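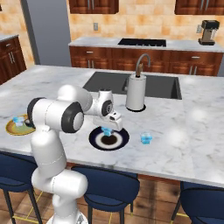
A dropped cup should count as a failure

Our kitchen simulator ran 2,000 trials in October, and the report called 51 of them faults. I think the number is wrong. In 20 more, the arm let go of its cup above the plate and the cup landed on it anyway. The scoring script checks the final position, so those went in as successes.

Cường Hứa, who wrote the script, says a cup on the plate is a cup on the plate. Róisín Cronin wants early releases logged as warnings. I would go further and fail every one. A release the controller did not order is a safety matter, even when nothing breaks in software. The next version of this task is meant for a real counter at Pondden, with people near it.

The grocery trials worry me more. Seven logs show the grip force falling to zero before the place command, and all seven passed. 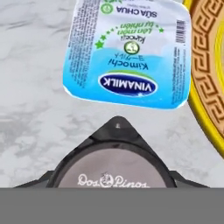

Yogurt cup, Dos Pinos container and plate on the simulated counter.

Fixing the script would take an afternoon. The October figures should be withdrawn until it is done, and the Pondden date should wait for the new ones.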